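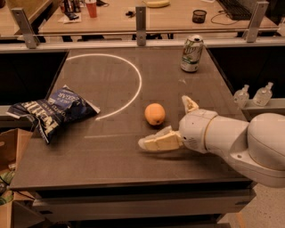 件名: Re: グリッパーが丸いものを逃がす件

Salmaさん、みなさん、こんばんは。Kweshiではなくクウェシです(前回の宛名、笑いました)。

> Salma Bensaid さんの投稿:
> うちのアームだと箱ものは平気なのに、丸いものだけ指先からつるっと逃げます。
> 指のパッドを替えるべきか、閉じる速度を落とすべきか、どっちが先でしょう?

速度が先だと思います! うちも火曜の夜にやっと落ち着いたところで、閉じる速度を元の53%まで下げたら、オレンジがだいぶおとなしくなりました。パッドは黄色っぽい節のあるやつのままです。

ただ、丸いものより手強いのがポテチの袋でして……。しわで光るし、へこむし、カメラ側の認識もふらふらします。186回試して、袋だけ成績が全然だめ(泣)。缶は立っていればほぼ取れます。

あと、指を開いたまま低く入れるとき、下の指が天板をこすりがちです。手首の高さを15ミリ上げてから寄せるようにしたら減りました。Firnhamの共有工房の引き出し付きの台は天板がこげ茶っぽい灰色で、影と見分けにくいのも地味に効いている気がします。明るいマットを敷いた方、います?

設定ファイルは9番のフォルダに置きました。Rekhaさん、袋のつかみ方で何か手があれば教えてください。

クウェシ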